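Speaker notes: Shipping small add-ons for a long game
Margit Takács, Oltuleck
Talk given 6th July, notes as used on the day

Opening. Say who I am. I work on the add-on team for Aselia, a single-player role-playing game. Before that I wrote quests for the base game. Bence Somogyi is in the second row and did most of the scripting I'm going to talk about, so send the hard questions to him afterward.

The talk covers how we planned the add-ons, what we cut from the second one, and what players told us. No engine talk. There was a separate session on that in May and the slides are still up.

Slide: the plan. We started with a list of 14 ideas. Some were a line long. One was a full design for a city with its own tax system, which I still like. We had money for two add-ons, so most of the list was never going to happen, and we should have said that to the team in the first meeting. People kept working on their own ideas in the evenings for weeks. Pause here and let that sit a bit.

How we picked. Each idea had to answer one question: where does the player walk in from? If the answer was a message that pops up in the journal the moment you install, it went to the bottom. Players had complained about that kind of start in other games, and they were right. You leave the first town and get four voices on the radio telling you to go somewhere else.

Slide: Gerance. This was the first add-on. A salt port, one main quest line, a handful of side jobs. You get there by boat from a dock that was already in the base game and had nothing on it. Players had been asking what the dock was for. I would love to claim we planned that. The dock was left over from a cut mission, and Bence found it while fixing a hole in the water.

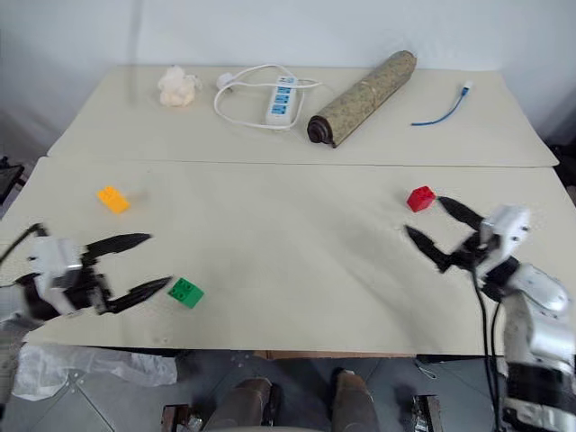

Reading time: 14 minutes

Numbers, keep this short. Gerance has 390 recorded lines of dialogue. The first draft had over twice that. We cut by reading every conversation out loud in pairs, and any line the reader skipped by accident was marked for removal. It was slow and people got hoarse. It worked better than cutting on screen, where every line looks fine.

Slide: level scaling. Somebody always asks, so do it now. We set a floor and no ceiling. If you come in too early the game warns you once, at the dock, and then lets you go. Testers who ignored the warning mostly had a good time. Testers who came in very late, with the best armor, got bored in the second hour. We added tougher patrols at night. I'm not happy with that fix. It makes the fights longer and they were long enough.

Slide: Pálfi. The second add-on. Pálfi is a mountain valley, and you can't leave until the main quest is done. This is where we got it wrong. Locking the player in was meant to build pressure. What it did was strand people who had walked in with no food and a broken rifle. The forum thread about it ran to 200 posts in the first few days — read the first one out if there is time, it's fair and it's funny.

What we changed. A patch put a trader near the gate. A later patch opened the gate after the first act. The second one should have been there at release. Bence argued for it and I said no, because the story has the gate collapse. We rewrote three lines so that it only partly collapses. No player has ever complained about those lines.

Companions. Skip if behind. Base game companions can come to Gerance and can't come to Pálfi. The reason is voice budget. We told players it was a story choice, and they saw through that right away. If it's money, say it's money.

Slide: how long should an add-on be? I don't have a number. Our players finished Gerance more often than they finished Pálfi, and Gerance is shorter, but it also has a way out. I wouldn't read too much into it.

Slide: bundles. Expect a question about the complete edition. Answer: both add-ons are in it, along with all the patches. Nothing is planned after that. Don't get drawn into the sequel. If pushed, say I'm not on that team.

Last slide has the contact address and the link to the quest template we used. The template is a plain spreadsheet. The column called "door" is the one I mentioned earlier, where the player walks in from.

Questions. Repeat each one into the mic before answering.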